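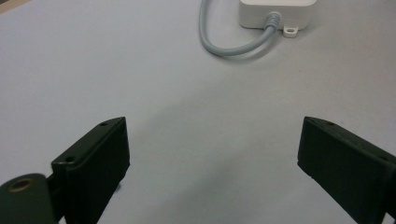
How does a robot know what to do next?

Hi! I'm Seija, and I write software for robots. I don't build the arms or tighten the screws (I'm terrible with screws). My job is the thinking part, the instructions that turn what a robot sees into how it moves.

Let's start with you. Put a pencil on a table and pick it up. Easy, right? But think about everything that just happened. Your eyes found the pencil. Your brain worked out how far away it was and planned a path for your hand. Your muscles did the moving, and the whole time your eyes kept checking that everything was going okay. You did all of that while thinking about lunch!

A robot has to be given every one of those steps. In our program, which we named Cukari, the steps have their own names: seeing, planning and moving.

Seeing

When a robot's camera takes a picture, the computer doesn't get "a table with stuff on it." It gets a giant grid of numbers. Each number says how bright or how colorful one tiny dot is. That's all! The seeing part of the software has to look at those numbers and say, "I think these dots belong together, and they might be a thing."

Edges help a lot. An edge is a spot where the numbers change quickly, like where a dark shoe meets a light floor. Things that are nearly the same color as whatever they're sitting on are much harder. Shadows are sneaky too, and our first version of Cukari once tried very hard to pick one up. My friend Khoa Khúc laughed so much he had to leave the room.

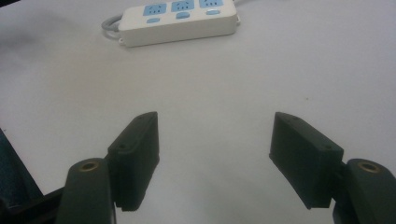
Color is one of my favorite clues to give a program. Imagine playing I Spy with a friend who can only ask about numbers – you'd want to choose something that stands out. A white power strip on a white table is a tricky one, but its light blue sockets and buttons are a big help. The software can look for blue first, then search close by for the faint edges of the white plastic. It also has to be careful about specks. A tiny dark dot on the table gives the computer a sudden change in its numbers, and a program that isn't paying attention to size might shout, "Found something!"

Planning

Once the software has a good guess about where a thing is, it has to choose where the fingers should go. With two fingers, you want one on each side, and the gap has to be wider than the part you're grabbing. Try it with your thumb and pointer finger. A marker is easy, but a dinner plate lying flat? You'd probably go for the rim.

Our planner thinks up 300 different grabs and gives each one a score. A grab that would bump into something gets a terrible score. A grab near the middle of a thing usually does better than one way out at the end, where the rest might tip or swing. Chiến Hứa wrote the scoring part, and he's still arguing with me about cables. They bend! You pull one end and the other end goes wherever it likes.

Moving

Now the robot can go – in little steps. Cukari checks the picture 20 times every second and asks, "Am I still heading the right way?" If the answer is no, it changes the path a tiny bit and checks again. We call this a loop. You use one when you carry a very full glass of juice across the kitchen.

Want to try being the software?

Get a friend and a spoon. Your friend closes their eyes and is the robot. You're the program, and you can only use the words left, right, forward, back, up, down, open and close. See how long it takes to get the spoon off the table. My best score is 72 seconds, with Khoa as the robot. He says I said "left" when I meant "right," and he's right about that.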